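Keeping the Hands Honest at Semthorpe

The technician who looks after the two-handed cell at Semthorpe would like it known that her job is mostly wiping. "People expect a lot of typing," she says. "I own more lint-free cloths than I own shirts."

The cell, which everyone calls Drindik, gets its finger pads checked every 200 grasps. She looks for crumbs first, then glaze. "Glaze is worse. A crumb falls off by itself eventually. Glaze moves in and starts a family."

Screws are next. She marks each one with a paint pen and looks for lines that no longer meet. The log stood at 3,861 grasps on the morning we spoke, and she had found two loose screws since September, both on the left thumb. "It's always the thumb. The thumb does all the work and gets none of the credit."

The cable at the wrist needs slack, but she has strong feelings about how much. Too little and it tugs when the hand turns. Too much and it snags on a mug handle - she has a replacement mug to show for that. Her test is to bend the wrist to both ends of its travel by hand, power off, and watch the loop.

Does she recalibrate after all this? "Every time. I close the hand on a gauge block, then on something with a crust. The gauge block has never once surprised me."

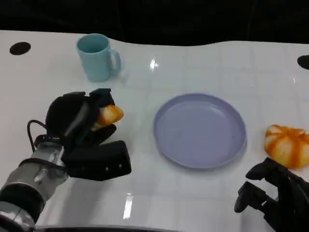
She budgets some 500 grasps for a set of pads, and keeps the old ones in a drawer. The drawer no longer closes.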